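Shop notebook, Cell B equipment plan
Last updated: Saturday, 4:10 pm

Spent most of the day with the budget sheet open on one screen and the cell running next to me, and I think I finally have a list I can live with. Writing it down before I change my mind again (third version this month, I know).

Where we stand: the December money is $2071 left over after the Kandov invoice cleared. It has to be spent or at least committed before the books close. So no new arm, obviously, and no vision upgrade either. I keep getting asked about the vision upgrade! It's on next year's list, top line, please stop asking.

Grippers first. The two-finger one on the right arm is the one I want spares for. I like the flexible body a lot, it forgives sloppy approach angles, but the metal fingertips are the part I'd hate to be waiting on. Malhotra quoted us 10 days on fingertips and 25 on a whole gripper body, and 25 days of a dead arm is a lot more expensive than a body sitting in a drawer. So: one body, 5 sets of tips. I asked whether they'd sell the tips without the mounting screws, to save a bit, and they said no. Fine. 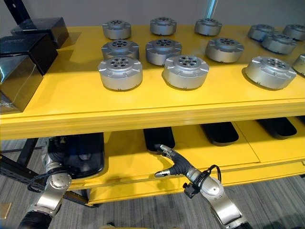
Both arms at the yellow shelf, housings on top, black pads on the lower level.

Next is the shelf, and this is where I went back and forth. The two-tier unit is great for the housings. The top is wide, it takes several rows, and you can walk up and see what's on it. What I don't love is that nothing locates the parts. They sit where somebody set them, so every pick position is a little different and the program has to cope. Sternora makes a drop-in nest tray that I think would fit behind the front lip (MEASURE THE LIP before ordering, including the groove, I forgot last time). They also do a custom version with cutouts for the tabs on the rim. Lovely, and way out of reach right now. Plain tray, one, and we try it for a month.

Also thinking about glare. The satin finish on the housings throws light back and so does the yellow top, and there's a bright patch across the middle of the shelf in the picture above. A matte mat would be cheap and I could cut it myself. Put it down as maybe. If the tray comes in gray the question goes away, at least for the top level.

Cables: I want proper sleeves for both arms. The loop over the upper joint on the left one bugs me every time I look at it, and the one coming off the right wrist arcs out farther than I'd like. Nokier sells a sleeve kit with clips. Their clips are better than the ones we have, tried one on the bench and it held. Two kits.

Order so far:
- Malhotra: gripper body, 1
- Malhotra: fingertip sets, 5
- Sternora: plain nest tray, 1
- Nokier: sleeve kits, 2
- matte mat, if anything is left

Still need the shipping number from Sternora, their cart won't show it until you make an account. If it's ugly, the mat goes first, then one of the sleeve kits. The gripper body stays no matter what.

To do: measure the lip, ask Malhotra if the quote holds through the end of the month, find the old purchase form with the right cost code on it.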